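Handout 4: Reading Fluency Timings and What They Claim

Most of you will be handed a stopwatch in your first placement and told that words per minute shows how well a child reads. Treat that with suspicion. A timing tells you how fast a child said the words on one page, on one morning.

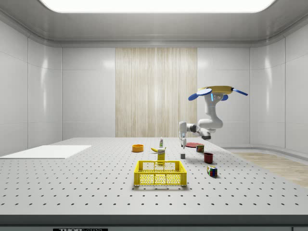 Department of Literacy Education, Plidthorpe College
Week reading: the Bramilora packet, first half only. The second half is mostly sales talk.

The packet says students gain up to 48 words per minute in a year of repeated reading. Look at how that was measured. The students practiced a passage, then were timed on one very much like it. I would expect a gain - I would also expect it to shrink on a science chapter.

The Grondamcombe study is larger, with 4000 students, and it is quoted a lot. Size doesn't fix the problem. Comprehension was checked with four recall items per passage, and a child can get those right by matching words.

Terms to know: rate, accuracy, prosody, retell. Prosody is the one schools skip, as it takes a trained ear to score.
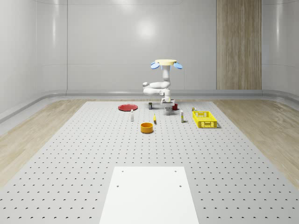 Should we stop timing students altogether?
Keep the timing, but pair it with a retell in the child's own words and don't report the rate alone.

For next class, pick a 400-word passage from a grade 4 social studies book. Mark every place where a fast reader could sound fine and still miss the point. Bring two copies. Skip the Honorato scoring sheet for now, we will pull it apart together in October.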